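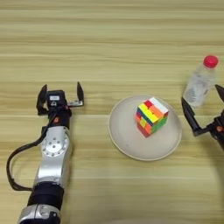
Plate, cube and water bottle on the table, pale stripes and a few darker lines in the grain.

Search this forum Go Advanced

Table tops with loud grain: oil it, wax it or leave it be?

pinestripe
Right, I have fallen completely in love with a tabletop and I need other people to talk to about it! It's light wood, with bands of beige and tan and a soft yellow running all the way from left to right, and the bands are all different widths. There are a few browner lines in the top half that I keep tracing with my finger. I've had it since September and I still haven't put a cloth on it (my sister thinks I'm mad).

The question is what to put on it. So far it's had nothing from me but a damp rag. I eat at it, I do puzzles at it, and I'm not a coaster person. Somebody at work swears by Posurum oil, and I've got half a tin of Jorkell wax in the cupboard from doing a stool. Which one?

mossyladder
Lovely stripes! Oil, every time. Mine has had 8 thin coats and you can put a mug straight down on it. Go over it with 400 grit first, with the grain, very lightly, then wipe off every bit of dust before you open the tin.

greta_b
Don't oil it!! Or at least try the underside first. Oil pulls the yellow forward on pale wood and those beige bands could end up the same colour as the tan ones. I did it to a sideboard and I've missed the old colour ever since. Wax sits on top and hardly changes a thing.

mossyladder
It does go warmer, I'll give you that, but wax on a table people eat at? You'd be redoing it every five minutes. One hot plate and you've got a ring.

greta_b
Twice a year, I do mine, and I enjoy it. Radio on, old sock, done before lunch.

tinbadger
Can I ask about the lighter part towards the bottom? It looks a bit washed out compared to the rest. If that's wear, whatever you put on will soak in faster there and you'll get a patch. If it's only the light then ignore me.

pinestripe
Ooh, good spot. I've always thought of it as part of the pattern. I'll have a look at it by the window tomorrow and report back.

tinbadger
Flick a few drops of water on both ends and see which goes dark first. Best test there is, and it's free.

zedcuber
No opinion on wax but very pleased to see a cube on a dining table where it belongs. I learnt on my nan's table and she used to make me put a tea towel down so the corners didn't dent it. Mine's a Zhong and I've dropped it more times than I care to say. Soft wood does mark, so maybe that's a vote for something harder than wax?

mossyladder
Thank you, zedcuber. One vote for oil.

zedcuber
I didn't say oil!

greta_b
There's a nice long video on Vimeo of a woman waxing a whole refectory table, no talking, just rubbing. I'll dig out the link.

pinestripe
Water test done: both ends went dark at the same speed, so no worn patch as far as I can tell. I'm going to do two squares underneath, one of each, and leave them a fortnight. So excited.

212 views 5 shares

Comments

hollowayhen: Team wax. Those stripes are gorgeous as they are.

nib_and_ink: Please come back with the two squares, I've got a pale desk waiting on the answer.

oldspoke: Neither. Soap flakes and warm water, my mum's table had nothing else and it was like silk.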